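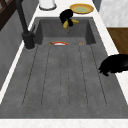 Banana over the sink basin, render.

February, entry started 9:40 a.m.

Subtitle pass on Ammann, episodes 1 to 4, for the Ikgate release. Picked up from the last entry, where the drift in episode 2 was still open.

Drift first. The English captions start on time and are 28 frames late by the closing credits. Ran the same file through Stilex with the frame rate forced to 24 and again at 23.976. At 23.976 it stays put all the way through. The caption file from Prosum was timed against an older cut that still had the long title card, so there are two problems on top of each other: wrong rate, plus a fixed offset after the titles. Corrected the rate, then shifted everything after the title card. Watched the first ten minutes and the last ten with sound. Good now. Did not watch the middle.

Episode 1 is clean apart from one caption in the church that gives away who is on the phone before she says her name. Changed the speaker label to WOMAN ON PHONE until she does. Ziad Majali wants this done the same way across the season, and I agree. It comes up again in episode 4 with the voice in the stairwell. Not changed there yet.

Episode 3 has the dinner with everybody talking at once. Prosum put up to three lines on screen and Ikgate takes two. Split what I could. In two places there was no room and I dropped the uncle's line about the parking, which has no bearing on the plot. Marked both in the sheet so someone can argue with me.

Reading speed: Stilex flags anything too fast and gave 40 flags on episode 3 alone. Most are short lines like "No" and "What?" that sit on screen for under a second. Set the minimum display time to 1000 milliseconds and ran it again. Six left, all in the dinner. Fixed four by trimming words. The other two I left as they are.

Sound labels. We have "ominous music," "dark music," "tense music" and "eerie music" for what I am fairly sure is the same cue. Using "tense music" throughout. The humming in the nursery stays "a woman humming" because the mother hears it too and asks about it.

Names: the village is spelled two ways in the file. Went with the spelling on the road sign in episode 1.

2:15 p.m. Export of episode 2 failed at 100 percent, twice. The file was written but had no last caption. Taking the music note symbols out of the credits song let it through. Put them back one at a time and the bad one was in the second verse, some odd character pasted in from elsewhere. Retyped it. Exports fine.

To do:
Stairwell speaker label, episode 4
Middle of episode 2, with sound
Ask Prosum which cut they used for episodes 5 and 6
Ziad to look at the two dropped lines in episode 3
Copy the Stilex settings to the other machine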